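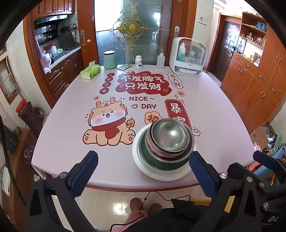 Ait Ali

2 Tischdecke auflegen und Schüsselsatz abstellen

Dieser Abschnitt gilt für Esstische mit der bedruckten Tischdecke Memia und einem gemischten Schüsselsatz. Die Montage des Tisches muss abgeschlossen sein. Der Tisch steht mit allen Füßen auf dem Boden und wackelt nicht.

2.1 Vorbereitung

1. Tischplatte mit einem feuchten, gut ausgewrungenen Tuch abwischen und vollständig trocknen lassen.
2. Krümel und Sandkörner auch an den Kanten entfernen. Körner unter der Decke drücken sich durch und beschädigen den Druck.
3. Boden um den Tisch trocken wischen.

VORSICHT: Glänzende Bodenfliesen sind bei Nässe rutschig. Tischdecke erst auflegen, wenn der Boden trocken ist.

2.2 Tischdecke ausrichten

1. Decke mit der bedruckten Seite nach oben auf den Tisch legen und von der Mitte nach außen entfalten.
2. Vorderseite bestimmen. Die Vorderseite ist die Seite, von der aus die Schriftzüge aufrecht zu lesen sind. Als Bezug dient die dunkelrote Wolke mit dem weißen Schriftzug „不发脾气 只发财“ (sinngemäß: nicht ärgern, nur reich werden). Sie liegt auf der vom Betrachter abgewandten Seite.
3. Lage der übrigen Motive prüfen. Links der Wolke stehen die vier roten Kreise mit „日“, „进“, „斗“ und „金“ untereinander. Rechts der Wolke befindet sich das Schild „发大财“, unter der Wolke der Schriftzug „NICE ~ DAY“. Das löwenähnliche Fabelwesen mit dem roten Schal liegt in der linken Hälfte.
4. Überhang an den gegenüberliegenden Seiten angleichen. Die Decke dabei anheben und neu ablegen, nicht über die Kante ziehen.
5. Falten mit der flachen Hand von der Mitte zum Rand ausstreichen.

HINWEIS: Neue Decken zeigen Legefalten vom Versand. Diese verlieren sich innerhalb von 14 Tagen. Nicht heiß bügeln.

HINWEIS: An gerundeten Tischkanten bildet der Überhang leichte Wellen. Das ist kein Mangel. Die Decke an diesen Stellen nicht mit Klebeband fixieren.

2.3 Schüsseln stapeln

Die Schüsseln werden ineinandergestellt. Die Reihenfolge richtet sich nach dem Durchmesser und nach der Standfläche. Von unten nach oben:

1. Weite weiße Schale mit breitem Rand
2. Dunkelgrüne Schüssel
3. Weite Schüssel mit Metallrand
4. Kleinere Schüssel mit rosafarbener Wandung
5. Runde Edelstahlschüssel

Jede Schüssel vor dem Einsetzen innen und außen abtrocknen. Restwasser zwischen den Wandungen wirkt wie ein Saugnapf und erschwert das Trennen. Schüsseln gerade absenken und nicht eindrehen.

Nach dem Einsetzen der letzten Schüssel den Stapel seitlich leicht antippen. Kippelt eine Lage, den Stapel bis zu dieser Lage abbauen und die Schüssel um eine Vierteldrehung versetzt neu einsetzen.

VORSICHT: Die oberste Schüssel bleibt leer. Ist das Einfüllen leichter Teile unvermeidbar, darf die Zuladung 700 g nicht überschreiten.

2.4 Stapel auf dem Tisch abstellen

1. Stapel mit beiden Händen unter dem Rand der weißen Schale fassen. Nicht an den oberen Schüsseln anheben.
2. Stapel rechts der Mitte im vorderen Bereich absetzen. Die Standfläche muss vollständig auf der Tischplatte aufliegen.
3. Prüfen, ob die Decke unter der Schale glatt liegt. Bei Falten den Stapel anheben, Decke ausstreichen, Stapel neu absetzen.

In dieser Position verdeckt der Stapel einen Teil des roten Banners mit dem Zeichen „暴“. Soll das Banner vollständig lesbar sein, den Stapel anheben und versetzen. Nicht auf der Decke schieben, der Druck kann sonst abreiben.

2.5 Schüsseln entnehmen

Schüsseln einzeln von oben nach unten entnehmen. Sitzt eine Schüssel fest, die untere Schüssel am Rand halten und die obere unter leichtem Wippen herausheben. Keine Messer oder anderen Werkzeuge zwischen die Ränder schieben.

Ersatzdecken sind unter der Bestellnummer 286 erhältlich. Zur Fleckenbehandlung siehe Abschnitt Pflege.

Kategorie: Küche & Esszimmer | Aufbau und Gebrauch | Tischwäsche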